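Friday, November 25, 2022

Up before seven, and the basket was already annoying me.
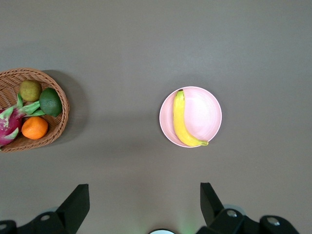 The basket and the banana, on separate terms.

I never asked for a fruit basket. It came with the delivery from Plostier because I had spent more than the amount you have to spend, and I knew as I was doing it that I was buying two extra jars of something in order to be given a thing worth less than the jars. The basket itself is all right. It's wicker, shallow, with a plaited rim, and it will outlast everything that came in it. I'll end up keeping pegs in it.

What I don't trust is the selection. An orange mandarin, fine, I know where I am with a mandarin. But the dragon fruit is there to be looked at. It has taken up the best part of the basket with its pink skin and its green points sticking out in all directions, and I have eaten one before, in June, at the hotel in Grostgate, and it tasted of cold water with seeds in. They charged extra for it. I remember chewing and waiting for something to arrive. The leaflet says this kind is "naturally sweet and refreshing", and those are the words they use for cucumber when they want you to buy more cucumber.

Then there is the green one. I had taken it for a lime, and it probably is a lime, but it is so round and so dark that I wouldn't swear to it, and the leaflet only says "seasonal citrus". Seasonal to where? Not to here, at the end of November, with the gutters running over. I scratched the skin with my thumbnail after breakfast and sniffed it and was no wiser, though my nose has been blocked since Tuesday so that proves nothing either way.

The banana has been put on the pink plate by itself. This is on the advice of the magazine, which says that a banana kept with other fruit will bring everything on too fast and you will lose the lot. I have heard this all my life and never once seen it tested by the people who say it. My mother kept bananas on top of the apples in one big bowl and we ate the apples and we ate the bananas. But the magazine was very firm, so I am giving it a week. Banana on the plate, everything else in the basket, a good stretch of table between them. If the mandarin goes soft anyway I shall write and tell them, and they won't print it.

I should have bought a second banana to put in with the others, as a comparison. Thought of that at half past ten, when I had already taken my shoes off.

Rang Boateng about the fridge again. The man on the line told me that a reading of "slightly warm" on the middle shelf is within the normal range, and I asked him normal for what, and he said for the model. I've been on hold with them so many times I could hum the tune in my sleep. They can send somebody in nine working days. He then tried to sell me a cover plan, on the same call, for the same fridge. So the milk is on the back step with a brick on the lid of the box, and fruit that might have gone in the fridge is staying on the table, where at least I can keep an eye on it.

Weighed myself on the way back from hanging up the towels. No comment.

Walked to Flumberg for bread at lunchtime. They have a board outside for today's big sale day, everything "up to" a certain amount off, with the "up to" written very small. I looked at a kettle that was 114 before and is now 97, and I would put money on it having been 97 in the summer as well. I stood there long enough for the girl to ask if I needed help. Didn't buy it. Our kettle works if you hold the switch down.

Bread was dear and I bought it. Also some rice, the plain sort. The path behind the allotments was all mud and I came home the long way by the road, which added about 1000 steps according to the thing on my wrist, though it once gave me 100 for peeling potatoes, so I take its figures lightly.

Afternoon: cleared the table for the ironing and then put it all back because the ironing didn't happen. I did wipe it down. That greyish brown shows nothing, which was the reason for choosing it, and I now think a table that hides its own crumbs is not doing me any favours. I only find them with my sleeve.

Looked at the fuzzy one while I was there. I'm calling it a kiwi. I pressed it near the end with one finger, as you're told to, and it gave a little, but I don't know how much is the right amount of giving. The leaflet has it "ready to enjoy". It said the same of the pears in the last delivery and those went from stone to slop during one night's sleep.

Supper was soup with the bread. I thought about having the banana afterwards and then remembered it's under observation, so I had toast.

Cold tonight. Must bring the milk in before it freezes – or leave it out and see. Window in the back bedroom is sticking again. Bins tomorrow, if they come.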